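Call for participants: do customers believe your complaint replies?

Posted January 6, 2023, by the Steltum writing desk, Flullavport

Most complaint replies are bad. They thank the customer for "reaching out," promise that feedback is "taken very seriously," and then say nothing about the missing parcel or the double charge. There are plenty of templates that claim to fix this. We have read a lot of them, and we are not convinced they help anyone except the person who has to clear the inbox by five.

So we want to test it. In February we are looking for 20 people who answer customer complaints by email or letter as part of their paid work. You will rewrite a set of old complaint replies, first with a template and then without one, and a separate group of readers will tell us which version they would believe. We have our suspicions about the result, but we have been wrong before – our last study on subject lines went nowhere.

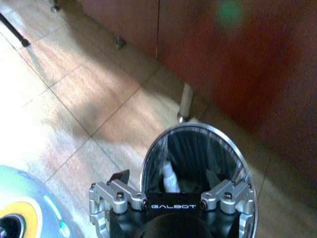 Do I need to be a good writer to take part?

Average is fine. We want people who write these messages on an ordinary workday, including people who dislike doing it.

What it involves

Two sessions on separate days at the Zolau building in Flullavport, plus a short form to fill in at home. Each session lasts 2 hours. You will handle 15 complaints in total, all with names and order numbers removed. Please don't bring letters from your own employer. We don't want them, and your employer won't want us to have them.

Who can apply

Anyone over 18 with at least a year of customer contact. You need to be comfortable writing in English. If you sell writing courses or template packs, please sit this one out.

Pay

$49 per session, paid after each one, whether or not you come back for the second. No gift cards, no prize drawing, no "exposure."

How to apply

Send us the last apology you received from a company and a few lines on whether you bought it. Skip the résumé and cover letter – we have doubts about those too. Write to the Steltum writing desk, care of Zolau, and put "Complaint replies" in the subject line. We answer every application, including the ones we turn down.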